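4.2 What the kitchen-play studies can and cannot show

The claim that pretend cooking makes children more willing to eat unfamiliar foods has become a fixture of parenting columns, and it now turns up in preschool policy as well. We think the evidence for it is thin. This section looks at the three studies most often cited in its favour and asks how much of the claim survives a close reading.

The oldest is Krajewska and Szulc's work at the Carnamari centre. Children were given a toy kitchen for free play each morning and were offered a tasting plate at lunch. The authors report that children who played more also tasted more. They did not assign children to play, however. The ones who went to the toy kitchen chose to go there, and a child who likes handling pretend food may simply be a child who likes food. The paper mentions this in one line near the end and then carries on as though the problem had been dealt with.

The Girard trial is better. It had a comparison group, and the person scoring the tasting did not know which group a child belonged to. Its weakness is size. With 13 children in the play group and 11 in the other, one or two fussy eaters on a bad day could have produced the whole difference. Sobczak, who ran the trial, has been more careful about this than the people who quote him.

Materials are a further worry. "Play food" is treated in this literature as if it were one thing. Some sets are made up of single fruits and vegetables, some of packaged goods, and some of complete meals fixed to a dish. Few papers say which they used, and fewer still say how the pieces were set out when the child arrived. Figure 1 gives two layouts of a small tabletop set. Differences of this kind are seldom recorded, let alone tested.

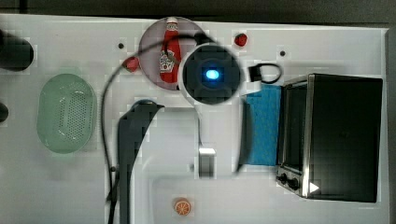 Figure 1a. Tabletop set with round plate.

4.3 The Nomum survey

The largest body of data comes from the Nomum parent survey, which drew 2,000 replies. It is often described as settling the matter. It asked parents how often their child played at cooking and how many new foods the child had tried in the past month. Both answers came from the same parent, in the same sitting, on a form whose cover page explained that the researchers were interested in the benefits of play. We would be surprised if such a form had failed to find a link.

Czerwiński has argued in reply that parents have no reason to shade their answers. We disagree. Parents know very well which answer sounds better, and a parent who has paid for a toy kitchen would like it to be doing some good. There is also plain forgetting. Asked to recall a month of meals, most adults will fall back on a general sense of whether their child is "a good eater", and the same general sense may colour what they say about play.

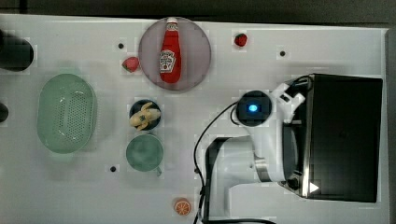 Figure 1b. Tabletop set with sauce bottle and strawberries.

The survey is also silent on what counts as a new food. Its form left this to the parent, so a different brand of yogourt and a first taste of liver could be given the same weight. The trouble carries over into the play studies, where the link between toy and meal is often loose. In Figure 1b the item on the plate is a ketchup bottle, while the plastic strawberries lie off it. A child who goes on to ask for ketchup has hardly widened their diet, yet under most of the scoring schemes we reviewed a request for any item from the play set would be marked as a success. Sowa's scheme is an exception, as it drops foods the child already eats at home, and under that rule the effect shrinks to something we would not care to defend.

4.4 The Varkia replication

One attempt has been made to repeat the Girard result with a larger group. The Varkia team registered their plan in advance, used Sowa's scoring and kept the tasting sessions apart from the play sessions, so that children were not going straight from a toy carrot to a real one. They found no difference between groups at the end of September, when the last tasting was held. Supporters of the original claim have said that the play period was too short. That may be so, but it was longer than the one in the Girard trial, and nobody complained about length when the answer was the one they wanted.

We do not say that pretend cooking is a waste of time. Children plainly enjoy it, and enjoyment is reason enough to keep a toy kitchen in a classroom. Our objection is to the promise made on its behalf – that it will change what ends up on a child's fork – and to the habit of citing the Carnamari and Girard papers together as though two weak results added up to a strong one. Centres deciding how to spend a small budget would do better to look at repeated tasting, which we turn to in Section 5.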